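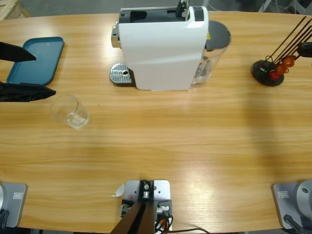 Attachment 1: station 2, coffee task, start position. Tray and glass on the left, capsule stand on the right.

Ticket: Right arm stops short of capsule stand
Project: Gavel (student project, two-arm coffee station)
Opened by: Plandale Robotics Club
Status: Closed, one follow-up open
Priority: Medium

Problem

The right arm moves toward the capsule stand, slows down, and stops before the fingers close on a capsule. No error on the screen. The program waits 23 seconds for the grip signal and then goes back to the start position. The left arm is fine and does its part with the glass and the tray every time.

This started after the August move to the new table. Same program, same coffee machine, same capsules.

What we expected

Right gripper closes on one capsule, lifts it off the stand, and carries it to the opening at the top of the machine.

Steps to repeat

Power on both arms and wait for homing.
Load the coffee task from the Gavel menu.
Put the items in their start places.
Press Run.
Watch the right arm after the left arm has finished with the glass.

Log

Entry 1. Ran the task 9 times without changing anything. Failed all 9. Saved the run files in the shared folder under "right arm short."

Entry 2. Checked the gripper by itself with the hand control page. Opens and closes normally. Grip signal shows up when it closes on a capsule held by hand. Gripper is not the problem.

Entry 3. Moved the capsule stand closer to the right arm. Worked twice, then knocked the stand over. Put it back. We don't want to fix this by moving the stand, as the judges at Orellana set the layout and we have to match it.

Entry 4. Checked the cables at the right base. One plug was not all the way in. Pushed it in and restarted. No change in the stopping point. Leaving this here in case somebody sees dropouts later.

Entry 5. Measured from the right base plate to the center of the stand. The setup file has the old number from the old table. Ours is off by 33 mm. The left base was measured again after the move, and the right one was skipped. There is no line for it on the checklist.

Entry 6. Put the new number in the setup file and ran calibration on the right arm. Calibration finished but the arm still used the old value. Looked in the Flevska controller folder and found two copies of the setup file. The program reads the one in the "active" folder. We had been editing the other one.

Entry 7. Copied the file to "active," restarted the controller, ran calibration again. First run picked up the capsule. Ran it until the end of the club meeting and it did not stop short again.

Cause

Wrong base position for the right arm after the table move, plus a second copy of the setup file that the program does not read.

Fix

Correct value in the active setup file. The extra copy is now renamed "old_do_not_edit."

Still open

At step 3,223 of the run file there is a small jerk in the right wrist as it turns toward the machine. It was there before the move too. It has not caused a drop so far. Moved to its own ticket.

Checklist change

Added two lines to the table setup sheet: measure both base plates, and check the date on the active setup file before running calibration. Printed copy is in the binder at station 2.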